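3.2 Ablageverhalten bei Flüssigprodukten im Haushalt

Die Lagerung von Flaschen im Haushalt ist in der Verpackungsforschung bislang vor allem unter dem Gesichtspunkt der Haltbarkeit untersucht worden. Wie Flaschen zwischen zwei Entnahmen abgelegt werden, ob stehend, liegend oder auf dem Kopf, wird meist nur am Rand erwähnt. Mbeki und Okafor haben für die Region Hulme gezeigt, dass die Ablageposition weniger vom Produkt abhängt als von der Höhe des verfügbaren Fachs. Ambrose kommt für Wuscombe zu einem ähnlichen Ergebnis, allerdings auf Grundlage einer kleineren Stichprobe.

Für die vorliegende Arbeit wurden rund 3000 Einträge aus Haushaltstagebüchern ausgewertet, die im Projekt Havura bis Oktober gesammelt wurden. Die Teilnehmenden hielten fest, welches Produkt sie entnommen hatten, wo es vorher lag oder stand und wohin es danach kam. Einträge ohne Angabe zur Position wurden nicht berücksichtigt. Die Kodierung übernahmen zwei Personen unabhängig voneinander; bei abweichenden Urteilen entschied Rochelle Kapoor.

Als liegend gilt eine Flasche, deren Längsachse annähernd parallel zur Unterlage verläuft (Abb. 2). Schräg angelehnte Flaschen bilden eine eigene Kategorie – sie kommen fast nur in Kühlschranktüren und offenen Regalen vor. Die Art der Unterlage wurde gesondert erfasst, also Fachboden, Teller, Tablett oder Schublade.

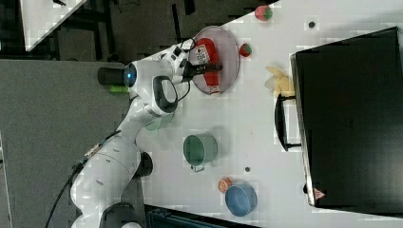
Abb. 2: Flasche in liegender Position auf einem runden Teller mit leicht erhöhtem Rand.

3.3 Einfluss der Unterlage

Teller und Tabletts werden in den Tagebüchern häufiger genannt als erwartet. Als Grund geben die Teilnehmenden überwiegend an, dass austretende Flüssigkeit nicht auf den Fachboden gelangen soll. Ein Teil der Haushalte nutzt den Teller außerdem als eine Art Sammelplatz, auf dem angebrochene Produkte bis zum Verbrauch bleiben. Diese zweite Verwendung war im Kodierschema zunächst nicht vorgesehen und wurde nach der Durchsicht der ersten 50 Einträge ergänzt.

Bei glatten Fachböden ohne Begrenzung berichten die Teilnehmenden öfter davon, dass liegende Flaschen beim Öffnen des Schranks wegrollen. Ein erhöhter Rand verringert das Problem nach ihren Angaben, auch wenn er nur niedrig ist. Ob dabei die Randhöhe oder eher der Durchmesser der Unterlage ausschlaggebend ist, lässt sich aus den Tagebüchern nicht ableiten, denn Maße wurden nicht abgefragt. Das von Tuniler entwickelte Erhebungsblatt sieht dafür inzwischen ein eigenes Feld vor, lag zu Beginn der Erhebung aber noch nicht vor.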